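Clorkora : Flimel promet une réédition « fidèle », on demande à voir

Le studio Flimel a annoncé en février le retour de Clorkora, son jeu de plateforme sorti à l'époque des boîtes en carton et des disquettes. La nouvelle version, vendue 65 euros, serait « fidèle au pixel près ». On a déjà lu cette phrase ailleurs, et elle a rarement survécu au premier niveau.

Flimel parle d'un tirage physique de 4000 exemplaires, avec notice imprimée et carte du monde. Le code d'origine aurait été retrouvé dans les archives de Boychuk, l'ancien éditeur. Aucune capture du mode original n'a été diffusée pour l'instant, et la bande-annonce ne montre que des menus.

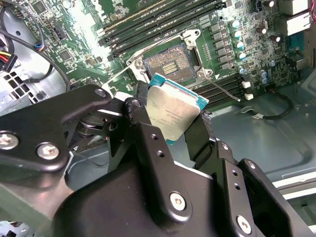
Un processeur Intel tenu entre les doigts d'une pince.

Darlene Després, responsable du projet chez Flimel, assure que la musique sera « respectée ». Respectée ne veut pas dire reprise : le communiqué mentionne des arrangements nouveaux, sans préciser si les pistes d'époque pourront être réactivées. Même flou pour le mode deux joueurs, absent de la fiche technique alors qu'il figurait au dos de la boîte.

Les habitués se souviennent aussi de Makari, la précédente réédition du studio, dont 300 acheteurs attendaient encore leur exemplaire plusieurs mois après la sortie. Flimel évoque un « problème logistique réglé » et n'en dira pas plus.

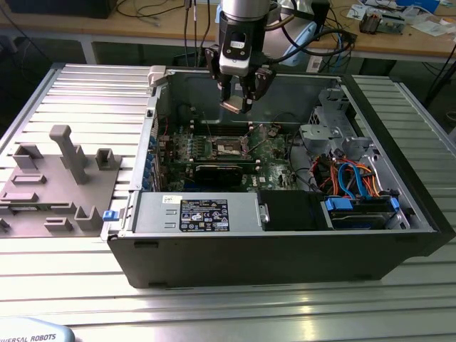

Boîtier de PC ouvert, carte mère apparente et support de processeur vide.

Les précommandes sont ouvertes, paiement intégral à la commande. La date de livraison, elle, sera communiquée « prochainement ». Une démo serait prévue avant l'été.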